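Juladeck Cleaning Cloth, Dark Green
Kistik Surface Care / Reusable Cloths

Item no. 3173-G
Sold in packs of 23
Status: in stock

The Juladeck is a woven microfiber cloth for wiping down tables, desks, counters and other sealed surfaces. It can be used dry for dust or damp for spills and finger marks. The edges are overlocked on all four sides.

The current version replaces the Mengal cloth, which was withdrawn in May. The fiber blend is the same. The weave is tighter, and the hem thread has been changed from cotton to polyester to match the shrinkage of the body fabric. Customers who hold Mengal stock can mix the two in the same wash load.

Specifications

Material: 80% polyester, 20% polyamide
Hem thread: polyester
Size: 40 x 40 cm
Maximum wash temperature: 60 °C
Drying: line dry or tumble dry, low heat
Rated life: 100 wash cycles
Color: dark green
Other colors: gray, blue (separate item numbers)

Surfaces

Suitable for sealed or lacquered wood, laminate, glass, stainless steel and glazed tile. On oiled or waxed wood, use the cloth dry. Water left standing on an oiled finish can raise the grain, and a damp microfiber cloth will lift some of the oil with each pass. Do not use on unsealed stone or on matte paint.

For light-colored tabletops, wash the cloth twice before first use. Dark dyes release a small amount of loose color in the first wash, and the second wash clears what remains in the hem.

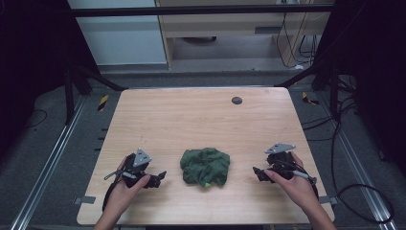 Wring the cloth until it no longer drips, then fold it in half twice. Folding gives eight working faces. Turn to a clean face when the one in use stops picking up dirt, and rinse the cloth when all eight are used. Wipe with the grain in straight, overlapping passes.

Washing

Wash separately from cotton. Lint from towels collects in the split fibers and lowers pick-up – this is the most common cause of returns. Do not use fabric softener, dryer sheets or chlorine bleach. A cloth that has been washed with softener can usually be recovered with two hot washes using detergent only.

Do not iron. Polyamide begins to glaze well below the cotton setting, and the damage is permanent.

Testing

Wash testing was done on the Gurkirer bench by Maham Kiani. Samples were washed at 60 °C and weighed dry and saturated at fixed intervals. Water uptake stayed within the product limit through the rated life. One sample was run on to 819 cycles. It was still in one piece, with the hem open at two corners, but it no longer met the uptake limit and should not be taken as a guide to service life.

Ordering

Cartons hold 100 packs. Part cartons ship at the pack price. Cut sizes are made to order and are not returnable – send a drawing with finished dimensions, including the hem. Questions on cut sizes go to Rafferty Bellamy at the order desk.

Related items
Juladeck Glass Cloth
Juladeck Wash Bag, Mesh
Kistik Neutral Detergent, 5 L

Page revised 2025-06-23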